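How to budget for a two-arm sorting bench (before you fall in love with the arms)

If you've landed on this page, you've probably already watched a pair of robot arms tidy things into a tub and thought, well, we could do with one of those. 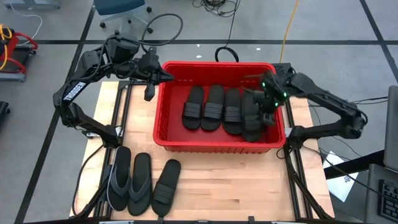
I had the same feeling, and I'd like to save you a bit of the grief that came after it. We planned our bench at Skurkelwood over one long winter, and the first version of the budget was a single line with the price of the arms on it. Please don't do that! The arms are the easy part to cost, because somebody will happily send you a quote.

Step 1. Write down the job first

One sentence, plain words. Ours was "put mixed footwear from the bench into a basket, in a row, without squashing anything." It sounds silly, but that sentence decides nearly everything you'll buy. Slides with a wide strap and flip-flops with a skinny thong give a gripper very different things to grab, so if you expect both, say so now and ask suppliers about both.

Step 2. Measure the bench and the floor

Mark out the tabletop with masking tape, then mark the arms' full reach, then the space a person needs to stand and reset things. We forgot the elbows, which swing out wider than you'd think when the arm folds back on itself. Allow for a desk beside the bench too, as you'll want a keyboard and screen within easy reach, and a chair that rolls.

Step 3. Price the frame and table together

Aluminium extrusion is lovely stuff, but the brackets and bolts are sold separately and they do creep up on you. Our frame hardware from Cukach came to $1,774, and that was after we'd swapped a few fancy corner pieces for ordinary ones. A solid timber top is worth having if you can manage it (you'll be bolting, clamping and bumping things on it for years).

Step 4. Give cables their own line

I mean it, their very own line in the spreadsheet. Two arms means 2 of everything: power, data, wrist camera leads, and enough slack for the arms to move without tugging. Then there's the run back to the wall. Put in trunking or floor covers while you're at it, and a packet of 10 hook-and-loop ties, and then probably another packet.

Step 5. Buy the humble things

Baskets, sandals, spare sandals, tape for the floor. Get a few baskets of the same model in one go, as a slightly different rim height can mean redoing work you thought was finished. We use plastic ones and keep the extras under the stairs.

Step 6. Ask about spares and waiting times

Gripper fingers wear. Ask each supplier what they hold locally and how long the rest takes to arrive. Shboul quoted us a sharper price, but Rinis had fingers on the shelf, and we went with Rinis and have been glad of it.

Step 7. Add 15 per cent

Put it at the bottom, label it contingency, and leave it alone until the arms are bolted down. Ours went on a second power board, freight and a better stool. If you're ordering late in the year, get everything in before December, when half the trade shuts up shop and your parcel spends the holidays in a depot.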